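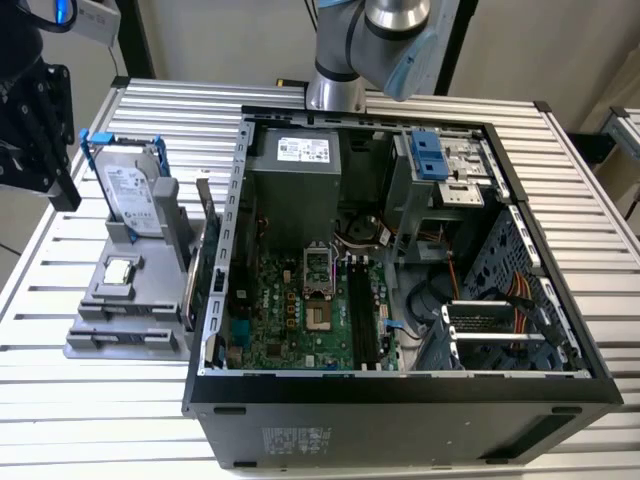 Jendo takes in used office computers, puts them back into working order and passes them on to schools, charities and households that need one. We are looking for a part-time bench technician at our Clakholm workshop. Most of the work is on ordinary business desktops of the kind that come out of offices by the vanload: Dell towers with a green board, a processor socket under a metal bracket, two slots for memory and a hard disk in a blue plastic caddy. If you can look into a case like that with the side off and say what it needs before it will start, you already know a good part of the job.

Jobs > Workshop > Bench technician (part-time), Clakholm

Hours: 20 a week, worked between 9am and 3pm. The pattern is agreed with you when you start.
Contract: permanent, with a trial period of 3 months.
Reports to: Dwayne Ambrose, workshop manager
Start: February

About the work

Machines arrive on pallets or in the back of somebody's car. They are booked in and given a number, and from then on each one belongs to whoever has it on the bench. You will take it from booking in to the finished shelf, or to the parts bins if it is not worth repairing. We deal with 200 machines in a normal month, shared between the whole workshop.

Your work will include:

- opening and cleaning cases, fans and power supplies
- taking out processors, memory and drives, and recording what was in each machine
- checking sockets for bent or dirty contacts before anything is fitted
- cleaning off old thermal paste and putting on new
- fitting memory and drives from stock
- wiping every drive that comes in, and labelling it once it has been done
- routing cables so that they stay clear of the fans
- installing the operating system and running the overnight test
- stripping machines that have failed and sorting the parts

Laptops and screens are handled on a different bench. You may be asked to help there in busy weeks, and training will be given.

Drives are treated separately from everything else. A drive that has come out of a machine stays in its caddy and beside that machine until it has been logged. It then goes to the wiping station and does not go back on general stock until the certificate has been printed. We have agreements with the firms that send us their equipment, and we keep to them. Please do not apply if you find paperwork of this sort hard to put up with, as there is a fair amount of it.

What we are looking for

You should have taken apart and rebuilt desktop computers before. It does not matter whether that was in a job, at college or at home, but you should be able to tell us about specific machines and what was wrong with them. You should know the common types of memory and which will fit where, and be able to find out when you do not know.

You will also need:

- steady hands and reasonable eyesight, with glasses if you wear them
- legible handwriting for the labels
- enough patience to do the same job on a run of identical machines and check the last one as carefully as the first
- the ability to lift a desktop tower on to a bench. Trolleys are provided for anything heavier, and we can adapt the work if lifting is difficult for you.

It would help if you had some experience of testing power supplies, or had worked somewhere with a stock system. Neither is essential. No formal qualifications are asked for. A driving licence is useful for collections but is not part of this post.

The workshop

We are on the ground floor of the Boateng building in Clakholm, with step-free access from the yard. There are adjustable stools, wrist straps at all the benches and a separate quiet room for breaks. The roller door is opened for deliveries, so it can be cold in winter and most people keep a fleece on their hook. Tools are supplied. You are welcome to bring your own screwdrivers if you prefer them, but please mark them.

Parking is limited to 2 spaces, both kept for visitors and collections. The bus stops outside and there is a covered rack for bicycles.

Pay and leave

Pay is on our technician scale and is the same for part-time and full-time staff, hour for hour. The current scale is in the information pack. Leave is in proportion to your hours. Staff may buy finished machines at the price we charge charities, one per household each year.

How to apply

Please write to Dwayne Ambrose at the workshop or through the contact form, giving your name, how we can reach you and when you could start. Tell us about a computer you have repaired or rebuilt: what it was, what was wrong with it and what you did. One page is enough. You may attach a CV, but you do not have to.

If you would find it easier to apply by telephone or in person, let us know and we will arrange a time.

People we shortlist will be invited for a short interview and a practical session at the bench. You will be given a desktop with some of its parts removed and a box of stock, and asked to get it to the start-up screen. You may use the manuals and look things up. We are interested in how you go about it – a machine that has not started by the end of the session will not count against you if your notes are clear.

Candidates are given lunch, and we refund bus fares on the day. All applicants will get an answer.

Collections and deliveries are run by our other depot at Plarnis. They have their own vacancies from time to time, so please say in your letter if you would also like to be considered for driving or booking-in work there.

Contact us | © Jendo, Boateng building, Clakholm | Back to top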